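Radio restoration, Benness set: progress report to the Zesier fund, April

Short one this time, sorry. Receiver chassis is out and cleaned. Replaced 11 capacitors, kept the old cans for looks. Tuning drive still stiff, new grease on order from Vlachou. 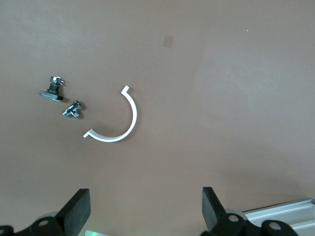
Photo: Benness workshop

Transmitter side is slower. 4 tubes tested weak, two more dead. Caltstead has spares but wants them paid up front, so we've drawn 200 from the parts line. Antenna meter reads low, probaly the shunt. Will check against a known meter before touching it.

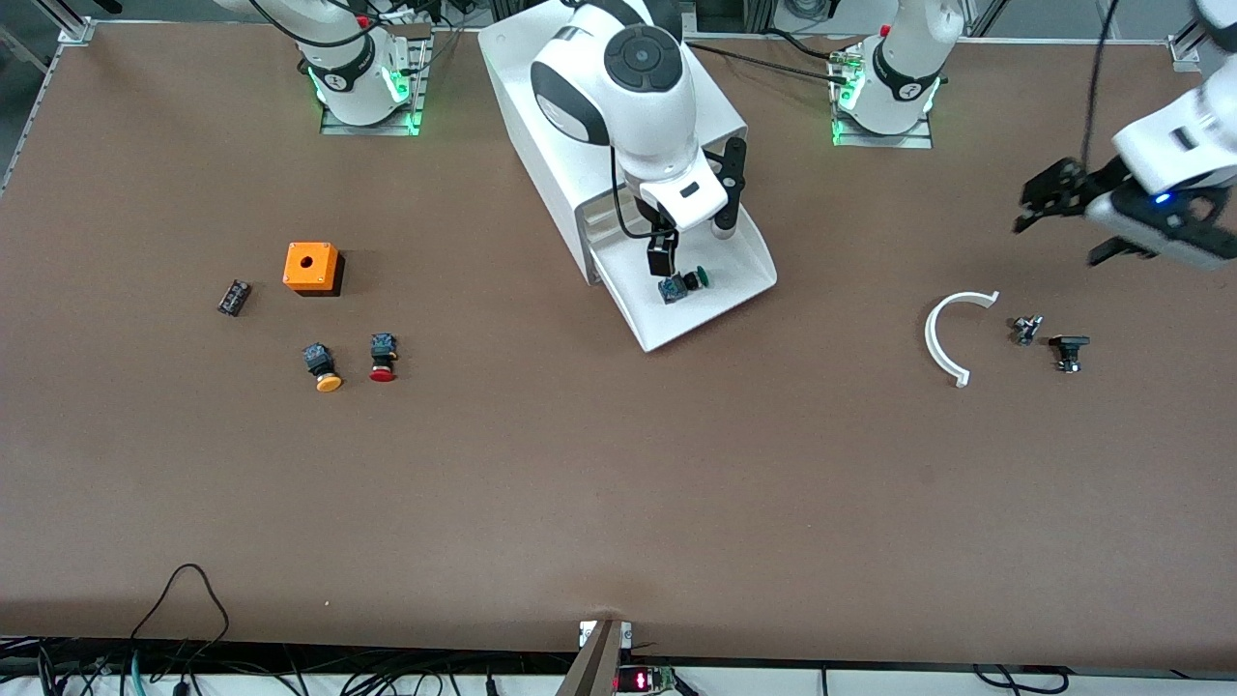

Page last changed: April, 11:00

Still to do: power supply, headphone jack, dial lamps. Wiring diagram is redrawn exept for the keying relay. Spending is at around 100 under plan. No change to the end date. Need an OK on the case repaint before next report please.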